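Robot cell on tap and handle inspection: what happens to the bench staff?

Board: Workplace automation > Small and medium plants

swarf_and_tear
We make and finish door furniture and taps. Final inspection is five benches, manual, two shifts. The firm has bought a single-arm cell from Radulović to do the turn test on tap levers and to load handles into the torque fixture. It is being worked up in simulation before anything is bolted down. I run the benches and I have been asked to write the new job descriptions before the cell has handled a real part.

The integrator's plan is that the arm takes the repeat motion and the bench staff move to "exception handling". I can't get a definition of an exception out of them. At present a bench inspector turns the lever, feels for grit, checks the finish under the lamp and signs the card. Those are four checks done in one pick-up. The cell does the first of them.

Simulated work so far covers door levers, a pull handle, some plain test shapes and a tap set.
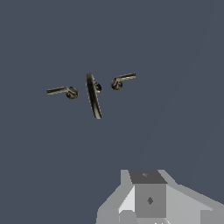 The door furniture is the easier half of the range. A lever has one axis and a hard stop at each end, so the torque fixture can be left to decide pass or fail. Taps are harder because the feel of the valve is part of what the customer pays for. I would have split the project along that line and left the tap benches alone for the first year. The plan has both going over together in November.

Has anyone been through this with a finished-metal product, and how did you grade the jobs afterwards?

kettering_lathe
We did it two years ago on cabinet hinges. Grade them up. Whoever looks after the cell is a setter, whatever the paper says. We left ours on the inspector grade and lost 3 of them to the firm across the road, all people who had learned to re-teach positions and clear faults. Replacing that knowledge cost more than the regrade would have.

Write "clears faults and re-teaches" into the description on day one. If it isn't written down it gets done for nothing.

Z_Popescu
I disagree with grading up as a blanket rule. Živko Popescu, production engineering at Skimine, so I am on the other side of the table from most of you.

Our cell needs one trained person per shift. The rest of the section does the same visual inspection as before, at a pace now set by the machine. That is a worse job, and I would not pretend otherwise, but it is not a setter's job. If you regrade the whole section, finance will ask why the section is the same size, and you will not like the answer.

The thing to negotiate is the pace. We run a buffer of 30 parts between the cell and the benches so that an inspector can stop for a minute without stopping the arm. It was 20 to begin with and the complaints were constant.

swarf_and_tear
Noted on the buffer. There isn't one in our layout. The outfeed goes straight to the lamp.

On the simulation stage, since two people have messaged me about it: the integrator began with spheres and cylinders in a metallic finish, before our own parts. I thought this was a waste of six weeks. Our controls engineer, Špela Georgiou, disagreed, and her argument was that if you start with the real part you can't separate a bad approach path from an awkward shape. I have come round to about half of that. The other half is that six weeks of plain shapes was six weeks in which the benches heard nothing and assumed the worst.
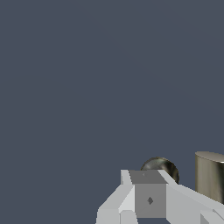

Can inspectors be trained on the cell while it exists only in simulation?
Partly. They can learn the sequence, the fault codes and the order of recovery, and they can say where the path looks wrong for the part. They cannot learn how hard the jaws hold a polished surface, and that needs a real cell and a tray of scrap.

kettering_lathe
Agree with that, and I'd add that it should be in paid hours. Ours was put on as an optional session at half past five. Four people came and those four were then treated as the only candidates.

e_tomic
Ermira Tomić, I was a bench inspector at Jemenari for nine years and now look after two cells. Some points from the receiving end.

The hands improve. I had wrist trouble from turning valves all day and it has mostly gone.

The talk goes. Benches face each other, and cells are fenced and spaced out. People who had worked side by side were suddenly ten metres apart with a guard between them. It was the largest change for most of us and it was in no document.

Skill drops faster than managers expect. After a year I could not feel a gritty valve as reliably as before. We now rotate back to manual every third week, and the reject figures at the customer's end improved once we did.

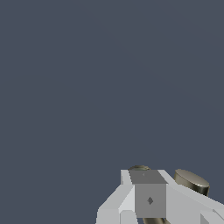
Rotation also settles part of the grading argument. If everyone rotates through the cell, everyone is trained on it, and one rate covers the section. Živko's one person per shift is a choice made by management and not a property of the machine.

Z_Popescu
It is a choice, but a cheap one. Training one person per shift costs me six people including cover. Training the whole section costs me twenty-odd, with the line short while they are off it. I accept the point on skill fade. We have not measured it, and perhaps we should.

e_tomic
You should. Seed the tray with known bad valves and don't announce which shift.

swarf_and_tear
I'd announce that it is being done, if not when. Our lot would take it as a disciplinary trap otherwise.

The consultation note from our works came out this afternoon. Vasilis Georgiev in personnel has agreed I can post the main part.
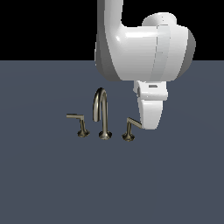 JANSIDE WORKS, Thursday

The automated turn test will be introduced on tap levers first. Door furniture will follow when the tap cell has completed 1,682 cycles on production parts without a guard stop. No inspector will be moved from a bench before that point. Inspectors who wish to train on the cell will do so in working hours. Grading will be reviewed once the duties are known. Questions go to Ashley Entwistle in the inspection office.

kettering_lathe
"Once the duties are known" is the sentence to go after. Ask for a date.

Z_Popescu
Also ask why taps are first. By your own account they are the harder half. A cycle count with no reject figure attached says only that the arm kept moving.

swarf_and_tear
The order was changed because the tap benches have the most overtime. I have asked for a date on the grading, a buffer at the outfeed and a reject figure next to the cycle count. Ashley has the list and there is a meeting next week.

e_tomic
Put rotation on the list as well. It is much harder to get after the fence is up.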